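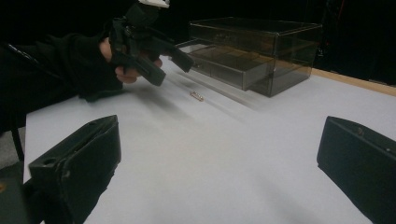

Figure 3.1 Hand-held gripper and transparent storage box.

Chapter 3
Who Pays for the Stadium?

A city that builds a stadium takes on a fixed cost in return for an uncertain stream of income. This chapter treats the decision as a problem in public finance. Chapter 2 dealt with ticket demand, and its notation is kept. 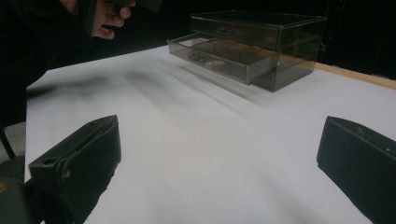 Figure 3.2 Gripper fingers and white tabletop.

Let C be the construction cost, r the city's borrowing rate, and T the life of the bond in years. The annual payment is found from the annuity formula. With T = 20, a rise in r has a larger effect on total interest than most council budgets allow for. Operating losses are entered separately.
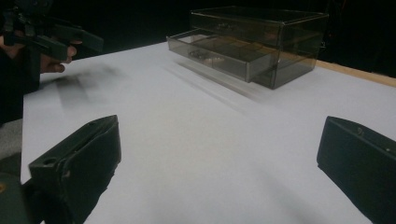
Department of Sport Economics, Hillero College

Spending by local residents must be removed before any gain is claimed. A household that buys match tickets usually cuts back on restaurants or movies nearby. Hodžić and Mittal call this the substitution term. Only spending by visitors who would otherwise have stayed away enters the model as new income.
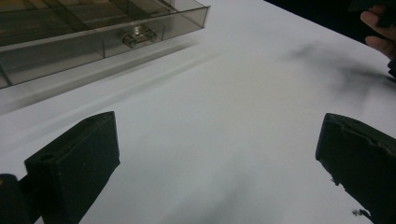
3.1 The Ganira Arena Bond

The Ganira arena opened with 2000 seats and was financed by a single bond issue.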